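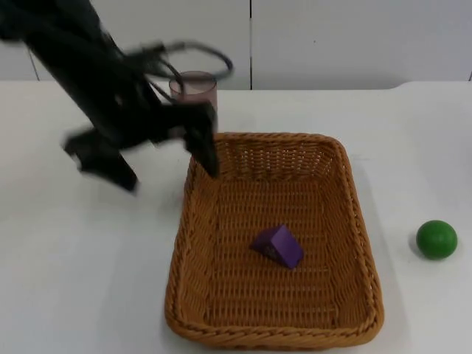
Standby load, Patthorpe workshop — May, second entry

Still not convinced by the switch-off campaign. The Clodunow flyer on the door says that if we all cut the lights for one evening we "make a real dent." Fine, a dent in what? Lights are the easy part to see. I wanted the rest of the building after everyone has gone home.

Set the Huvex plug meter on the bench circuit at 6 pm, everything in its normal off-for-the-night state. Left it overnight, read it first thing. Then did the same with the wall switches down. Two nights, same outlets, same gear.

First night the meter sat well above what I had guessed. Second night it dropped to almost nothing, apart from the fridge kicking in.

Chargers: less than people claim.
Old monitors: more than people claim.
Space heater with the digital panel: draws all night to show a clock that is wrong.

The flyer quotes a saving of 2,000 kWh a year for a shop like ours. I can't get there. Being generous, and counting weekends, I get 1,000, and that assumes somebody throws the switches every single night. Asked Clodunow for their working and got the same flyer back as a PDF.

Don't trust my own number much either. The Huvex has not been checked against anything, and the Spanos meter in the hallway reads higher on the same kettle. One of them is off. Could be both.

To do:
Kettle test again, both meters, same fill line.
Leave the heater unplugged for a week — see if anyone complains.
Find out whether the hallway lights are on our bill or the landlord's.

Will probably turn the lights off for their evening anyway. Meter stays on.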